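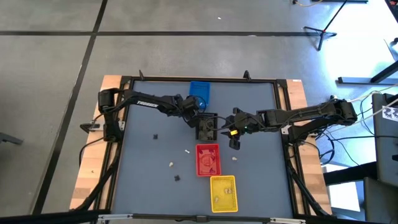
Did the winter grant cover the whole season of the repair-and-swap mornings? It covered everything through January, and we had enough left over to pay for the first Monday of the new block too.

Filed under: Grantee Updates | Neighborhood Projects

So, the numbers! We ran 12 mornings at the Sampaio hall and 103 households came through, plenty of them more than once. We've spent $2,505 so far, mostly on hall rent and the leaflets Etomwood printed for us (the second batch came out much nicer than the first).

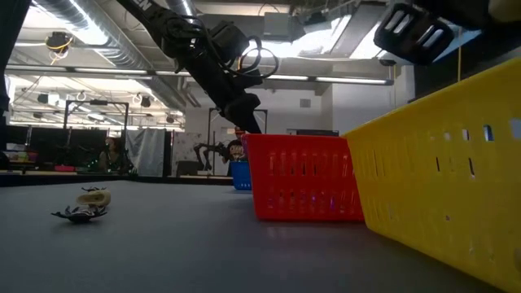
What went over budget? Heating. The hall raised its hourly rate in the cold months and I hadn't planned for it, so I moved money out of the snacks line — sorry, snacks.

The Dirnerex end of town is still our weak spot. Only 19 of the households came from there, and the bus doesn't start early enough for our 9 a.m. opening. I'd love to try a later start this spring.

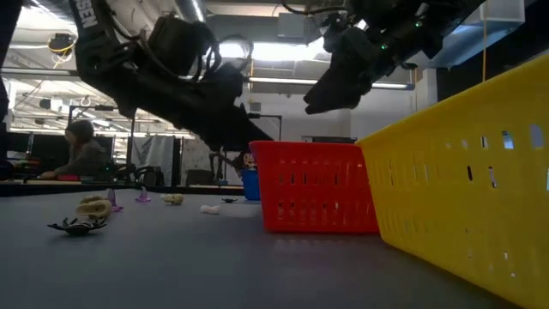

Sodik wrote back that a later start suits them fine, as long as we're out of the hall by two and the chairs get stacked. I've said we'll do it, and the new hours go on the next leaflet.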